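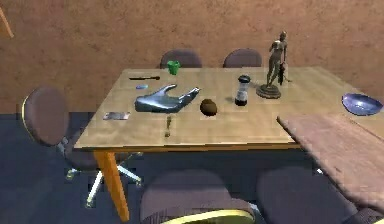
Skernum Community Choir Opens Its Doors for a New Season

Skernum, October – The Skernum Community Choir is back, and this year it's bigger than ever! After a wonderful spring, 58 singers have signed up for the fall program, 41 of them brand new.

"We had people humming in the parking lot after tryouts," says director Graciela Lagos. "I can't wait to hear them all together."
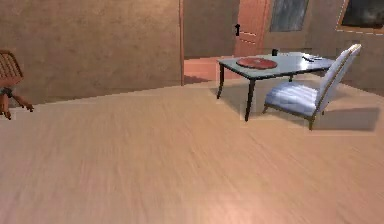

The first concert is on Sunday at 5 p.m. in Akpan Hall, with folk songs, a little gospel and a new piece by Bautista Acuña – his first for full choir. Admission is free, and there's seating for 184.

Contact: Brenda Huenchumán, Skernum Community Choir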